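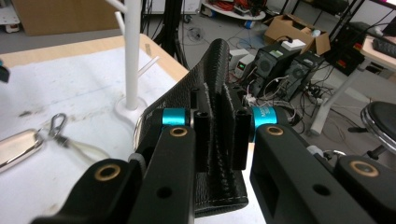
Black leather with pale stitching

Are paid playlist placements ever worth it for a first EP?

Asked by Glenys Cartwright, 19/07/2022

I sing and play piano in a duo called Amegashie. We finished a six-song EP in January and have been sitting on it while we work out how to get anyone to hear it. Last week I got an email from a company called Trilov saying they "loved our sound" and could put the lead single on 23 playlists for $700. They didn't name the song. We only have one single out, so I suppose they didn't need to, but it bugged me.

They say all the listeners are real. I asked how they know that and got back a PDF with a lot of arrows in it. My bandmate thinks we should just pay, as we've spent more than that on mixing and nobody outside our families has heard the thing. I think it smells. Has anyone used Trilov, or anything like it, and ended up with people who came to a show or bought a record? I don't care about the play count by itself.

2 answers

Wiremu Tipoki

I haven't used Trilov. I paid a different outfit, Lirkel, for pretty much the same package two years ago, so take this for what it's worth.

The plays arrived. They came in over 7 days and then stopped dead, like someone had shut off a tap. Almost all of them were from two cities I've never played in, and hardly anybody listened to a second song. I gained a handful of followers and not one of them has opened an email from me. My distributor then sent me a warning about "irregular activity" and held back the royalties on that track. I never did get a straight answer about which plays they objected to.

Before you send money, ask for the names of three of the playlists and go listen to them. If a list jumps from death metal to sleep sounds to a kids' song, no human being is sitting there enjoying it. Look at the other artists on it too. Write to a couple and ask how it went. I did that afterward, which was the wrong order, and the two who replied were both annoyed.

Also read your distributor's terms on paid streams. Mine puts all the blame on the artist, whoever you hired.

As for what you'd do with $700 instead, I'm not convinced by most of the advice on that either. Radio pluggers cost more and will promise you just as little. We pressed a short run of CDs and sold them at gigs opening for a band called Vunetti, who had a crowd that liked our kind of thing. It didn't make us famous, but I can tell you who bought them.

Comment from Glenys Cartwright: Thanks, this is about what I was afraid of. I asked for the three names and they said the list is "confidential until payment." So that's a no from me. Still arguing with the bandmate.

Guest

its all a scam, every one of them. just post clips and play live. if the songs are good people will find it

Comment from Wiremu Tipoki: I've known plenty of good songs that didn't get found. Agree on playing live though.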